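3.2 What people do at a shared table

I should say up front that I didn't set out to study tables. The plan for the Prosthorpe project was to look at how people in a shared office building take their lunch breaks, and for the first few weeks I dutifully wrote down who ate when and for how long. It was dull! What kept turning up in my notes, though, was the seating. People in the Polley building have their own desks upstairs and a shared lunch room downstairs, and the way they chose a spot down there was so steady from day to day that I threw out most of my coding sheet and started again in March with seating as the main question.

The data for this section come from 83 lunch periods and 498 diary entries, all written by people who work in the building. The diaries were short (a few lines typed on a phone, usually while chewing) and I left the prompt as loose as I could: where did you sit today, and why there? I read every entry twice, once for the place and once for the reason, and I left a gap between the two readings so that I wouldn't just copy my own first impressions.

Figure 2. Tabletops of the plain white kind discussed in this section.
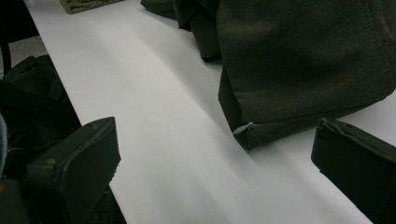 Territory is the word the older literature likes, and I've never been entirely comfortable with it. It makes lunch sound like a border dispute. My diarists hardly ever wrote as if they owned a spot; they wrote as if the spot was used to them. "My end," one of them called it, and then added that she'd happily move if anybody asked. Part of the puzzle is what a person has to go on when picking out "my end" in the first place. A plain white top with no markings or pattern on it, like the one in Figure 2, gives you next to nothing to claim, and yet people sitting at plain tables were every bit as specific in their diaries as people sitting at the old tiled one by the stairs. They used the edge, or the light, or the distance to the kettle. One diarist used a draft. I had expected the surface itself to matter a good deal more than it did, and I spent an embarrassing amount of time trying to make it matter before I let the idea go.

The reasons sorted themselves into two big piles. The first pile was about other people: sitting near a friend, sitting away from a manager, sitting where you could leave without making anyone stand up. The second was about the room, meaning warmth, noise, the door, the view of the parking lot. I had a third pile for a while, labeled "habit," but the longer I looked at it the less I trusted it. When someone writes "I always sit here," they've told me about yesterday and last week without telling me how it started. I went back and split those entries between the first two piles wherever the rest of the diary gave me enough to go on, and marked the others as unclear.

Something I didn't see coming was how much people cared about the gap. By the gap I mean the stretch of bare table between your lunch and the next person's.

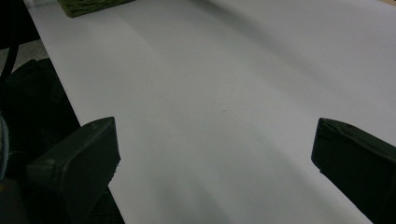

Diarists noticed it when it shrank and they noticed it when it grew, and they were much quicker to write about the growing. A coworker who sat a little farther off than usual could set off a whole worried paragraph (are they mad at me? did I talk too much about my boiler?), while a coworker who crowded in mostly got a shrug. I find this kind of touching. It also doesn't fit well with the crowding model I leaned on in Section 2, where closeness is the cost and distance is the relief. In these diaries distance was read as a message, and usually an unfriendly one.

There are limits here, and they're big ones. All the diarists work in one building, so I can't tell you whether any of this holds in a school cafeteria or a hospital break room. People who eat at their desks aren't in the sample at all, and I suspect they'd have the most interesting things to say about why. I also know that asking somebody every day where they sat makes them think about sitting. Two diarists told me they had changed seats purely to have something new to write, and I kept their entries in but left them out of the counts on habit.

I coded everything in Jelico, using the same category file as in the Radu study so that the two sets can be lined up later. The category file needed a few changes (Radu had benches, and nobody on a bench has a chair to drag) and those changes are listed in the appendix. The comparison itself comes in Section 4, after the part on standing lunches, where the same two piles of reasons show up in a very different mix.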